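Josard Club Match Ball, Size 5
Supplied by Baert Team Sports, Hornville
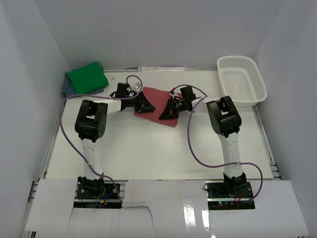 The Josard Club is a stitched match and training ball for outdoor soccer on natural grass and artificial turf. It is intended for adult and youth teams from the under-13 age group upward and has been the standard ball of the Mandbridge Amateur League for the past 2 seasons.

Construction
The outer cover is a textured synthetic leather over a layered fabric backing. The bladder is butyl and holds pressure well between sessions. Balls should be checked before each match and inflated to the pressure printed beside the valve.

Specifications
Size: 5
Panels: 32, machine stitched
Colors: white/navy, yellow/black
Valve: standard needle
Supplied: deflated, with one needle per ball

Pricing and team orders
Single ball: $29
Clubs and schools may order in packs of 10, which include a drawstring carry bag. Printing of a club name or crest is available on pack orders only. Artwork must be approved in writing before printing begins, and printed balls cannot be returned.

Orders for the fall season should reach the Hornville office before the end of August. Baert ships around 4,000 balls to clubs in the region each year, and delivery times are longer once league play has started.

Care
Wipe with a damp cloth after use and allow to dry at room temperature. Do not use solvents. Store partly deflated during the off-season.

Warranty
Stitching and bladder are covered for one season of normal play. Damage from overinflation, or from use on asphalt or concrete, is excluded. Proof of purchase is required for all claims.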